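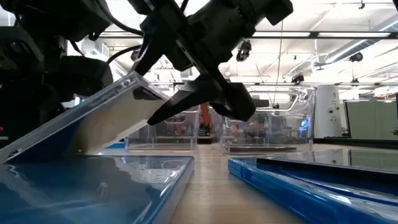

Keldale Technical Services - Automation and Handling Group

Services > Newsletter > Equipment and Trials

Case Handling Package from Daltix Now Open for Trial Requests

The Automation and Handling Group is pleased to announce that the Daltix case handling package is now available to member workshops on a trial basis. The package is offered for sites that sort, stack or repack thin plastic cases by hand and wish to find out whether part of that work can be given to a robot before committing to a purchase.

The package is built around a two-finger gripper with long, narrow fingertips. The group selected it for review after several members reported difficulty with flat cases, which offer very little edge to hold and tend to slide against one another. Clear plastic presents a further problem. Glossy lids reflect overhead lighting, and a vision system may read a reflection as an edge or overlook a transparent rim entirely. For this reason the review is being carried out on an ordinary wood tabletop under normal workshop lighting, with clear and blue cases placed close together and clear bins standing behind them.

What the package includes

Members accepted for a trial will receive the gripper with one set of narrow fingers, a mounting plate for the member's own arm, the Elto control software, and remote support during working hours. The trial period is 4 weeks. An arm is not supplied. Members without a suitable arm may ask to use the bench at Keldale, where sessions can be reserved in half-day blocks.

A second set of fingers, made by Rüegg with a wider pad, may be added on request. These are intended for boxes and deeper trays and are not recommended for thin cases. Fingers can be changed by the operator with one hand tool, and Elto must be told which set is fitted before work resumes.

Findings to date

The group has completed 34 sessions with the package. Results have been most consistent when cases are presented singly or leaning at an angle, so that one fingertip can pass behind the raised edge while the other closes from the front. Cases lying flat on the table are harder. The operator may need to lower the approach speed and allow the fingertip to find the edge by contact, a setting that Elto provides under its handling menu.

Cable routing requires attention at installation. The supplied cables are long enough to allow full wrist movement, but they should be clipped so that no loop hangs near the fingers. Daltix has been asked to add a diagram on this point to the printed guide, which at present covers it in a single sentence.

The software received a mixed report. New positions are easy to teach, and operators with no programming background were able to prepare a simple task on their first visit. Error messages, on the other hand, are brief and do not always state which finger has met resistance. The group also found that saved tasks must be exported by hand before each update - a step that members are strongly advised not to skip.

Terms and how to apply

In this first round, 5 trial places are available. Priority will be given to members that handle at least 100 cases in a normal shift and can provide a fixed bench with adequate clearance on all sides. A risk assessment must be completed by the member and approved by the group before equipment is released. Transport within the region is covered. Damage to fingers through normal use is also covered, while damage to the wrist or mounting plate is charged at cost.

Applications should be made on the standard equipment trial form and will be accepted until the end of November. The form asks for the make of arm, the dimensions of the cases to be handled, and a short account of the current manual process. Sample cases may be sent in advance and will be returned with the decision. Questions about bench sessions should be directed to the Keldale reception desk.

Related items

Elto control software: notes on the latest update
Choosing gripper fingers for trays and boxes
Bench reservations at Keldale: revised hours
Risk assessment form for shared workspaces
Lighting and reflective packaging: member questions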